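Work Layout, Unit 4: Reach, Grouping and the Order of a Task
Course notes, May session
Instructor: Declan Ó Briain

Bring these notes to the practical. The reading for this unit is the Kavanagh chapter on bench work, up to the section on lighting. Lighting is Unit 6 and will not come up in the short test.

4.1 Where we left off

Unit 3 dealt with the height of the work surface. The rule we settled on was that light handwork is done a little below elbow height, heavy work lower, and close visual work higher. Unit 4 takes the height as fixed and asks where on the surface things should go.

Most benches are never laid out at all. A tool is put down where there was a gap, and after a month that gap has become its place. The Sturkby survey you read for Unit 2 found this in sewing rooms, a bicycle repair shop and a school kitchen. The trades differ but the drift is the same.

4.2 Reach zones

Sit or stand at the bench with your upper arms hanging at your sides. Swing the forearms in from the elbows. The area your hands sweep is the near zone. For the exercises we use a depth of 400 mm from the front edge of the bench, which suits most adults. Measure your own and write it in the margin.

The far zone is what you can touch with the arms straight and the back still upright. Past that you have to lean, twist or take a step. Anything out there is called "outside" in these notes, even if it is on the same table.

Near zone: the piece being worked on, and whatever is picked up in every cycle of the task.
Far zone: things picked up now and then, finished pieces, the waste bin.
Outside: spare stock, manuals, anything used once a shift or less.

Note that the zones are curved. The front corners of a rectangular bench look close but are often awkward to get at, especially the one on the side of the weaker hand. People tend to fill the corners first.

4.3 Bringing the far zone nearer

There are several ways to deal with a bench that has too much on it. You can take things away, stack them, slope the surface, or make the surface move. Sloped racks work well for small parts and badly for liquids. Stacking saves area but adds a step each time the lower item is needed.

A rotating surface lets items share the same bit of near zone in turn. It works best when the items are of similar size and the order of use is regular. It works badly when one item is much heavier than the rest, or when something on it has to stay level and still – paint, for instance, or anything with a loose lid. 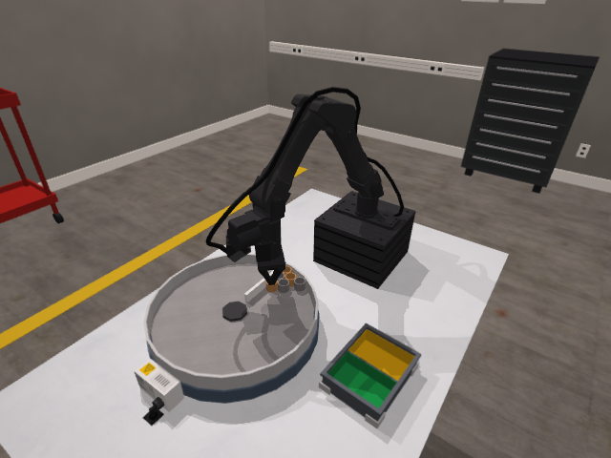
Figure 4.1. Large round turntable on a white mat.

Before adding a turntable, check three things. The first is clearance: the full circle has to be free, including whatever overhangs the rim. The second is the stop. A plate that coasts past the point you wanted costs more time than a short reach. The third is the center. Items placed at the middle hardly move when the plate is turned, so the middle should hold either nothing or something tall enough to be reached from any side.

Eltau, the bench supplier used in our case study, offers a plate with click stops. The students who tried it last term liked the stops for assembly work and disliked them for painting, where they wanted to turn the piece by small amounts. Neither group was wrong. The tasks need different things.

4.4 Grouping

There are two common ways to group items on a surface. Grouping by kind puts all the brushes together, all the containers together, all the blades together. Grouping by task puts together what is used together, so a brush, a cup of water and a rag might form one group.

By kind is easier to check and restock. Someone who has never seen the bench can find things. By task is faster for the person doing the work, but it often means owning more than one of the same item, and it falls apart if the task changes often.

A workable mix is to group by task in the near zone and by kind everywhere else. Stock comes in and is stored by kind. At the start of the work a set is made up and brought forward. At the end it goes back.

Spacing matters too. Containers that touch each other save area but are harder to lift singly, and a wet or gloved hand needs more room than a dry bare one. For open containers leave a finger's width on at least two sides. If they are to be moved as a set, put them on a tray with a raised edge and treat the tray as one item.
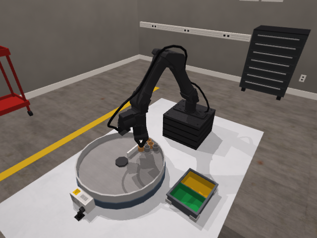 Maxine Tuhiwai wrote in after the lecture to say that the mix in 4.4 assumes one person per bench. In her experience of shared benches, the task sets get broken up by the second user within a day, and she would keep everything by kind, near zone included.

It is a fair objection. The Prater exercise below has been changed so that half of the groups work on a shared bench. Compare your results before you write them up.

4.5 Order of the task

Once the groups are set, write out the steps in the order they are done. Draw a line on the bench plan from each item to the next. You are looking for lines that cross the body, lines that double back, and long lines that come up in every cycle.

Crossing lines usually mean that an item is on the wrong side. Doubling back may mean that two steps can be joined, but check with the person who does the job. A pause or a return is sometimes there to let something set, cool or drain.

Do not try to remove every long line. In a run of 100 cycles, a reach made each time matters a great deal, and a reach made twice does not. Deal with the repeated ones first and leave the others alone until you have time to spare.

4.6 Exercise: the Prater bench

Work in pairs. Each pair gets a bench plan, a list of items and a written task of 8 steps.

1. Mark the near and far zones on the plan, using your own measurements.
2. Place the items by kind. Draw the lines for one full cycle.
3. Place the items by task on a fresh plan. Draw the lines again.
4. Measure the total line length on both plans.
5. Shared-bench pairs only: swap plans with your partner after each cycle and note every item that had to be moved back.

Hand in both plans with a half page of comment. Almost 8 out of ten marks are for the comment, so do not spend the whole session on neat drawing. Rulers and tracing paper are in the drawer under the window.

4.7 For next time

Read the Kavanagh section on storage above shoulder height. Bring one plan of a real surface you use, at home or at work, with the zones marked. A kitchen counter is fine.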